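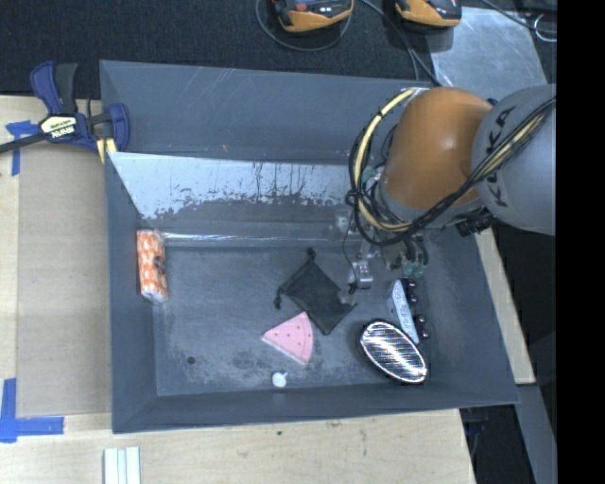
冷凍庫の底から、いつのものかわからない鶏肉が出てきたことはありませんか。私はあります、それも一度や二度じゃなくて。去年の暮れに霜だらけの塊を発掘して、解凍してみたら豚バラだった、というのが今回の見直しのきっかけでした(鶏だと思って唐揚げの下味まで用意していたのに!)。

というわけで今日は、わが家の冷凍庫と乾物棚の片づけ方を書いておきます。几帳面な人から見たら穴だらけだと思うけど、ずぼらな私が1月から続けられているので、同じタイプの人には向いているかも。

まずは冷凍庫から

うちの冷凍庫は引き出し式で、深いのがひとつ、浅いのがひとつ。前は買ってきたものを上からどんどん載せていたので、下のほうは完全に地層でした。

立てて入れるといい、というのはよく聞きますよね。私も何度か挑戦しては挫折していて、理由は簡単、ぐにゃぐにゃの袋が立たないんです。そこで先に平らに凍らせることにしました。ひき肉でもカレーでも、袋に入れたら空気を抜いて、浅い引き出しに敷いた金属のバットの上でぺたんこにして一晩。翌朝、板みたいになったのを深いほうへ立てて移します。順番を変えただけなのに、ちゃんと立つ!

仕切りはブックエンドを使っています。最初はFleldenの冷凍庫用仕切りを買ったんですが、うちの引き出しには幅が合わなくて、今は文房具の引き出しで活躍中。買う前に測ればいいのに、毎回これをやります。皆さんは測ってください。引き出しの上のふちだけじゃなくて、底の幅も。下に向かってすぼまっている引き出しは意外と多くて、上で測るとぴったりでも底でつかえます。

ひき肉の袋には、凍らせる前に菜箸で十字に筋をつけておくと、あとで必要な分だけパキッと折れます。うちは200グラムずつ小分けにしていて、半分だけ使いたい日はこの筋がとても助かる。お弁当のそぼろくらいなら一切れで足ります。

ラベルはマスキングテープ

袋に直接ペンで書くと、洗って別のことに使うときに前の文字が残ってややこしいので、マスキングテープに書いて貼っています。ただし貼るのは冷凍する前! 冷えた袋には霜がつくから、あとから貼ってもぺろんとはがれてしまいます。

書くのは中身と月だけ。日付まで書こうとすると、今日って何日だっけとカレンダーを見に行って、その途中で洗濯物に気を取られて、戻ってくると肉がぬるくなっている。「豚バラ 1月」で十分です。

テープは袋の上の端、立てたときに見える場所に。最初の一週間は真ん中に貼っていて、全部引き抜かないと読めませんでした。

ごはんとパンのこと

ごはんは炊きたてをすぐ包みます。湯気ごと閉じ込めるつもりで、ふんわり平たく。ぎゅっと押すと温め直したときに固いところができるので、しゃもじで置くだけにしています。粗熱がとれたら冷凍庫へ。

パンは一枚ずつラップして、それをまとめて袋に。面倒なら間にオーブンシートをはさむだけでもくっつきません。凍ったまま焼くほうが、自然解凍してから焼くより中がもっちりする気がします。気がするだけかもしれないけど、家族も同じことを言うので、うちではそういうことになっています。

乾物棚の話

さて、もっとひどかったのが乾物の棚です。春雨が三袋、全部開いている。きな粉が二袋、こちらも両方開いている。ひじきに至っては、もう何も言いたくない。

袋のまま輪ゴムで止めるのをやめて、容器に移すことにしました。買ったのはLauritsenの四角い保存容器で、まとめ買いで2,675円。丸い瓶もかわいいんですよね、でも棚に並べると隙間がもったいないし、何より四角いほうが海苔を切らずにしまえる!

移すときのコツとしては、

・前の中身を使い切ってから足す。混ぜると古いほうがいつまでも底に残ります。
・袋の調理時間が書いてあるところを切り取って、容器の裏に貼る。マカロニのゆで時間なんて覚えていられません。
・賞味期限も同じ紙に写しておく。
・粉ものは容器に移さず、袋ごと密閉袋に入れて冷蔵庫へ。お好み焼き粉は開けたら早めに使い切ります。

乾燥剤は、海苔やおせんべいに入っていたものをしばらく使い回していたんですが、もう湿気を吸わなくなっているものも多いので、今は新しいのを買っています。Cesbridgeの小さいやつが容器のすみに収まってちょうどいい。

棚の並べ方は、使う回数で決めました。目の高さにだし昆布とかつお節、パスタ、ごま。一番上は年に何回かしか使わない寒天や葛粉。下の段には重い豆の缶詰を置いて、缶は横に寝かせずに立てて、ふたに油性ペンで中身を書いてあります。上から見てわかるだけで、しゃがんで一つずつ引っぱり出す手間がなくなりました。

見直しは月に一回、5分だけ

片づけたあとがいつも続かなくて。今回は、月の初めに麦茶を煮出している間だけ、と決めました。冷凍庫を開けて、一番古い月のラベルを2つ選んで、その週のうちに食べる。それだけです。メニューはそこから考えるので、たまに変な組み合わせになります(先月は鮭とミートソースでした。別々の日に食べました、もちろん)。

あと、冷蔵庫の扉にDevtonのホワイトボードを貼って在庫表を作ったこともありますが、これは続かなかった。使うたびに消しに行くのが無理で、ボードの上ではとっくに食べたエビがずっと生きていました。書いて管理するのが好きな人はいいと思います。私は見ればわかる状態のほうが楽。

おまけ 霜がついてしまったとき

袋の中にびっしり霜がついた野菜は、炒めものにすると水っぽくなるので、味噌汁かスープに直行させています。ブロッコリーもほうれん草も、くたくたに煮てミキサーにかけて牛乳でのばせばポタージュ。肉の場合は表面の霜をさっと流して水気を拭いて、カレーや生姜煮みたいな味の濃い料理に。においが気になるものは、あきらめて処分します。

引き出しのふちについた霜は、ぬるま湯でしぼった布をしばらく当てておくとゆるみます。包丁やドライバーでガリガリやるのはだめですよ。昔それで実家の冷凍庫を傷つけて、こっぴどく叱られました。

次は冷蔵庫の野菜室を書くつもりです。新聞紙を敷くか敷かないかで、まだ迷っています。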